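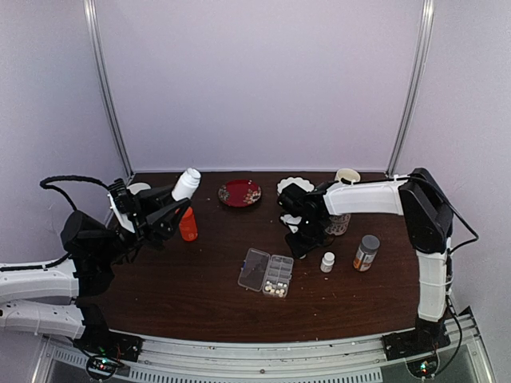

Slide 1: Household things and medicine things, sharing a tabletop.

Search this site Enter keywords Go

WHERE DO YOU KEEP THE PANADOL? Homes, drawers and the stuff in between
Notes for the September talk, Tillstead Neighbourhood House
Start 1645. Hall needed back for choir, so no encore.

Slide 1. Leave it up while people find a chair. Thank Annag Munro for the invitation and for the introduction, which will be longer than the talk.

Opening. Ask the room: where do you keep the Panadol? Wait. Someone will say "the bathroom cabinet" in the voice of a person being inspected. Wait longer. You'll get fruit bowl, glovebox, handbag, the drawer with the takeaway menus. Take four or five answers and don't comment on any of them. The fruit bowl people know who they are.

My own confession. When I cleared out Mum's unit I found 17 separate places with medicine in them. One was a teapot. She could tell you what was in every one, and she was right about most. I have one cupboard with labelled tubs and can't find a bandaid.

Slide 2 (floor plan). Main point, say it slowly. Things live where they get used, whatever the architect had in mind. Tablets you take with breakfast will end up near the toast. You can move them to a lovely cabinet down the hall and they will be back by the weekend, slightly crumby.

Bathrooms are steamy and kitchens have a stove, so both get a mark against them. A high shelf in a bedroom wardrobe is dull and does the job. If there are grandkids about, even at Christmas, it wants to be high and it wants a lock. Don't joke here. PAUSE.

Slide 3 (the drawer). Every house has it. Batteries, birthday candles, an allen key from a bed you no longer own, half a blister pack of something. The blister pack is the one I care about. Cut off from its box it has lost its instructions and quite often its date, and everyone in the house assumes somebody else knows what it's for.

Story: Daithí Kavanagh and the ear drops. Keep it short. (He has agreed to this, he may be in the room, look left.) He put them in the correct ear. They belonged to the dog. Ear fine, dog indignant.

If it gets a laugh, go straight on. If it doesn't, go straight on faster.

Slide 4 (what to do at home). Boring part, people write this down, so slow up:
– Tip everything out on the table in daylight. Glasses on.
– Keep things in the box they came in, leaflet included.
– Anything out of date, or anything you can't name, goes in a bag to the chemist. Not the bin, not the loo.
– Write one list of what each person takes. Put it on the fridge, and a copy in a wallet.
– Ask the pharmacist before stopping or swapping anything. I am a retired furniture restorer with opinions.

Somebody will ask about those weekly pill organisers. Say they suit some people and some tablets, and the chemist can tell you which. Do not get drawn on brands. Last time that took up all of question time and two people left separately.

Slide 5 (Mum's teapot). Only if running early. The draft of this talk was nearly 4000 words and most of it was the teapot. Deirdre Nic Giolla cut it and we are still on speaking terms.

Questions. Repeat each one into the microphone, the back row can't hear and will say so. Hand out the blank medicine lists at the door – spare copies are in the green folder. Stack chairs against the window side.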